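I want to make an argument for slow, boring, homemade robot projects, and I want to make it while I'm still annoyed, so bear with me.

Last Tuesday I was at the shared workshop (we call it Dirnau, after the name on the old sign over the door, and I have never found out what it used to be) and a guy at the next bench asked me what my build was *for*. Fair question! I said it was for handling cloth. Picking up a rag, hanging it on a rack, that kind of thing. He thought about it and said, "You can buy a dryer, you know."

I can buy a dryer. I own a dryer. I went home and stewed about it anyway, and by the time I'd finished the dishes I had most of this essay in my head.

My position is that a home robotics build should be about the dullest chore you can stand to look at, and that you should spend way more time on the hands than on anything else. Most of the hobby goes the other direction. People start with legs, or a head with eyes that blink, or a big arm that waves at visitors. I've done it myself. My first real project was called Hosport and it was a rolling thing with a tray on it that was supposed to bring me coffee. It had lights. It had a little startup tune I was extremely proud of. It could not get over the strip of metal between the kitchen and the hall, and in two years I never got a hot drink out of it. I loved that tune, though.

Hosport taught me a lot about motors and wheels and very little about anything a person does at home. Think about your own day for a second. How much of it is rolling from place to place carrying one perfectly level object? Mine is mostly fabric. Socks, towels, the sheet that never wants to go on the corner, the dishcloth I'm forever moving from one spot to another. Fabric is everywhere in a house and it is a nightmare to deal with if you're a machine. A mug is the same mug every time you reach for it. A cloth has a new shape every time you touch it, and then it changes again on the way up.

So the current build, Etwood, starts with the grippers, and for now they're handheld. I do the reaching and lifting with my own arms, and all the clever business at the end happens through a pair of jaws. I know some people think this is cheating. I got into a long back-and-forth about it on our workshop message board, where one person told me that a gripper with a human behind it is "a pair of tongs with a cable." OK, sure! But have you ever tried to do your chores with tongs? Try it for one evening. Fold one towel. You will learn more about your own fingers than you ever wanted to.

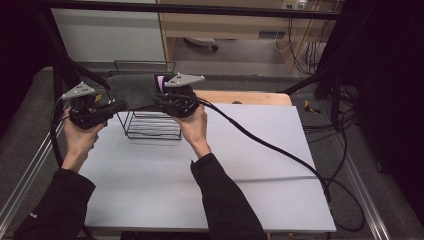
*Dark grey cloth, black wire rack, one gripper in each hand.*

What you find out very fast is how much your fingers were doing without telling you. When I pick up a cloth with my bare hands, I rub it a little between thumb and finger to check I've only got one layer. I slide along the edge to find the corner. I shake it. I let go with one hand and trust gravity and catch it lower down. None of that is in my plan for "hang up a cloth," and all of it is gone the minute there's a set of jaws between me and the fabric. You get open and closed. You get where and when. Everything else you have to make up from scratch, with your shoulders and your wrists.

And I think that's great! It's the best teacher I've had in this hobby, by a mile. If I can't do the job through the gripper with a whole human brain and two good eyes helping, then no amount of programming is going to rescue that gripper. The jaws are wrong, or the rack is in the wrong place, or I'm grabbing too far in from the edge. All of those are things I can fix with a file and an afternoon. If I'd bolted the same jaws onto a motorized arm first, I'd be blaming the arm, and then the code, and then the power supply, and I'd have spent real money before I got around to looking at the fingertips.

I keep a log, because I'm that sort of person. As of this morning it has 2,386 lifts in it. That number makes my friends laugh and then go quiet. Most of the entries say something thrilling like "slipped left" or "ok." There is one stretch of 34 in a row that all say "slipped left," from a long evening when I was too stubborn to stop and change the pad, and I'm a little ashamed of it and also I wouldn't delete it for anything. I've been through 17 versions of the fingertip. Version 9 was the prettiest and it was useless. Version 12 looked like something the dog had been at and I used it for weeks.

Now for the part where I'm supposed to be fair to the other side, and I do want to be. There is a real case for starting with the big showy stuff. It gets people in the door. Half of the folks at our workshop came in after seeing something roll or wave, and I don't think one single person has ever walked over to my bench because they were thrilled by a dishcloth. Kids especially. You put a kid in front of a robot with a face and they're yours for life. You put them in front of me lifting the same rag for the eleventh time and they ask where the bathroom is. I get it. If we all built like I do, the open house would be a pretty sleepy afternoon.

There's also the money question. My way looks cheap and it isn't quite as cheap as it looks. You eat through material for fingertips. You buy cables, then longer cables, then you buy the first cables again because you stepped on them. The table needs to be a surface you can leave set up, and leaving a table set up in a shared space costs you goodwill, and goodwill has to be paid back in sweeping and in donuts. I've paid in both.

Where I dig in my heels is the idea that a chore is too small to be worth it. People say "you can buy a dryer" like the laundry hangs itself up once the dryer exists. I had a neighbor years ago whose hands had gotten bad enough that wringing out a cloth and draping it over the rail was a thing she had to plan for. It took up part of her morning. She didn't want a robot that could greet her or tell her the weather. She'd have liked the cloth on the rail. I think about her a lot when someone shows me a machine that can do a cartwheel.

I'm not claiming Etwood is going to be in anybody's kitchen. It's a bench project, held up by stubbornness and a lot of cable. But the problem it's poking at is a real one, and I'd love to see more of us poking at it from different sides. Somebody should do socks. Somebody should do plastic bags, which are awful, and which I refuse to touch. Somebody braver than me should do fitted sheets and write down every single thing that goes wrong.

If you want to start, start small and ugly. Pick one object that annoys you at home and one place it has to end up. Make some kind of jaws, any kind, and do the job through them yourself until you're bored, and then keep going a good while after that. Write down what happened each time, even if it's one word. Don't buy a motor yet! I mean it. Put the motor money in a jar and see how you feel in October.

My next build already has a name, Strazds, and it'll be the one where I finally hand over some of the lifting to a motor. I've been putting it off. Part of that is being broke, and part of it is that I've gotten weirdly fond of doing it by hand. I also still don't like how the left side lets go of the fabric. It hangs on a hair too long and drags the cloth with it, and I'd like that sorted before I put anything on the other end that can't feel embarrassed about it. So it's fingertip version 18 first, probably this weekend, and the guy at the next bench is welcome to come hold the rack.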